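Ticket: Thumbnail job stalls after storage migration
Product: Cludura media library, self-hosted
Site: Haworth
Status: Resolved
Priority: Normal

Reported
Uploads complete and the originals open at full size, but no thumbnails are generated. The grid shows gray placeholders. Started in June, after the library moved from the Budska volume to the Trurnarau volume. 336 items in the queue, 181 of them marked "pending" with no error text.

Environment
Single worker, default schedule. Cache directory on the same volume as the originals.

Steps taken
14:10 — Restarted the worker. Queue count unchanged.
14:25 — Checked free space. Volume at 40 percent, not the cause.
14:40 — Set logging to debug and requeued one item. Log shows "cache path not writable" and then a silent retry. The retry limit is 3, after which the item goes back to pending and the error is dropped.
14:55 — Compared ownership on both volumes. The copy was run as root, so the cache directory on Trurnarau belongs to root. The originals are world-readable, so full-size viewing still worked.
15:05 — Changed the owner of the cache directory to the worker account, recursively. Cleared the stale lock file by hand — the restart does not remove it.
15:10 — Requeued all pending items.

Result
Queue drained to zero at 15:50. Placeholders gone after a hard refresh. Checked a few items from different folders against their originals; orientation and color match.

Open item
The dropped error should reach the normal log, not only debug. Moved to a separate ticket.

Attachments 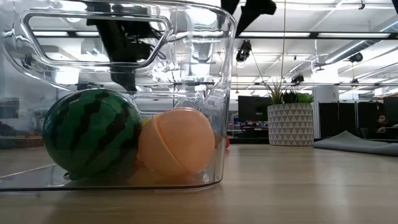
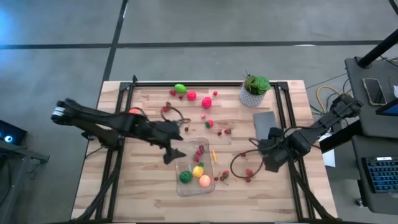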